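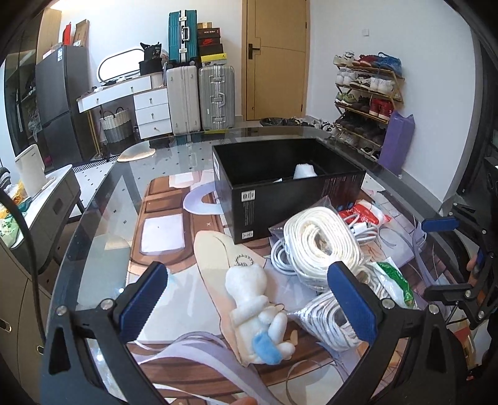
*Last changed: June*

My coffee table is where small stuff goes to pile up. Cables, keychain plushies, flat pads I meant to put somewhere else, all of it on the glass! I used to push everything into a drawer and lose it for a year, so these are the habits that finally stuck with me.

Cables first. Coil each one loosely, about as wide as your hand, and give the thick ones their own clear bag - you can tell what's inside without opening it. Charging cables I leave in the package they came in if it still closes.

Then get one open box with a low edge (mine are black, any color works) and put it right on the table while you sort. Ten minutes, up to 30 if you get distracted like me. Soft things go in first and little packets go on top, where you'll see them.
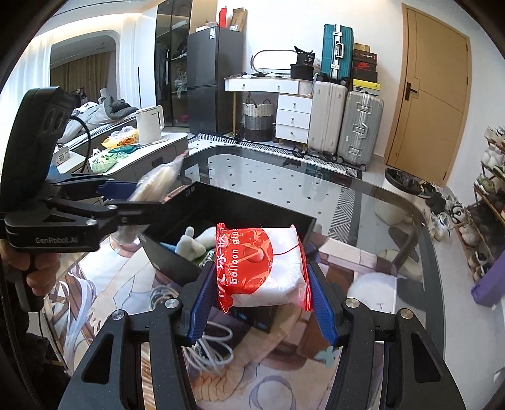 *Balloon glue, easy to lose in a box of odds and ends.*

My friend Pei-shan Lam tapes tiny packets like that inside the lid of a shoebox, and I've started copying her. Keychains with a ball chain get clipped shut before they go anywhere - otherwise they grab every cable they touch.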